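Minutes of the review meeting on the Fokano two-arm simulation package
Held at the Skornadden workshop building, small meeting room, Feb 22, 2024

Present: the workshop group (seven members), two guests from the training section. One apology was received. The minutes were taken by the deputy secretary.

1. Minutes of the last meeting
The minutes of the December meeting were approved with one correction. Under item 4, "license server" should be read as "license key". The action on the network cable in the back office is still open.

2. Purpose of the review
The chair reminded the members that the trial license of the Fokano package ends next month and that the purchasing office wants a written opinion before that. The package contains the simulator, a model of a work table with two arms, and a library of 353 objects. The supplier is Antoniadis, who also offers a support contract. The question for the group is whether we buy the full package, buy only the simulator, or let the trial end.

3. Report on the trial
The trial group has used the package for eight weeks. Installation took longer than was promised in the offer, mainly for the reason that the graphics driver on our older computers had to be replaced. After this the program was stable. It closed by itself two times, and both times with a very large scene.

The group worked mostly with the workshop objects, as these are nearest to what our trainees handle. The wooden table was used together with the tiled floor, and both arms were black models with the standard grippers. Small items such as the angled bracket and the caulking tube were put on the table in different positions, and one arm was given a long frame to hold.
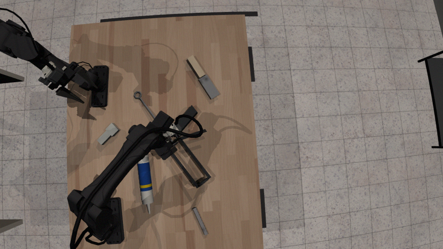
The shadows were discussed at some length. One member finds them useful for judging the height of a gripper over the table. Another member said that a large arm shadow makes the smaller things harder to find for a beginner, and asked if the light can be moved. The trial group answered that it can, but only in the settings file and not from the menu. It was agreed to ask the supplier about this.

The cables on the arms are shown in the model but their behavior is simple. In the real cell the hoses are a frequent cause of stops, so the training section would like this part to be better.

4. Comparison with Juston
The Juston offer was looked at again. It is cheaper in the first year, but has only one arm per table and the object library must be bought separately. The members did not see a reason to open a second trial. The offer stays in the file.

5. Cost and support
The full package is offered for nine seats. The training section needs eight, so one would be free for the workshop. The support contract is renewed every year and can be stopped with written notice. Several members found the answering times in the contract not clear, and wish to have them in working hours.

6. Decision
The group recommends to buy the full package, under the condition that the support times are put in writing. One member abstained.

7. Actions
Trial group: write to Antoniadis about the light settings and the cables.
Chair: send the recommendation to the purchasing office.
Training section: give a list of the computers which need the new driver.

8. Other matters
The key for the storage cabinet must be returned to the hook after use. The date of the next meeting will be sent by e-mail.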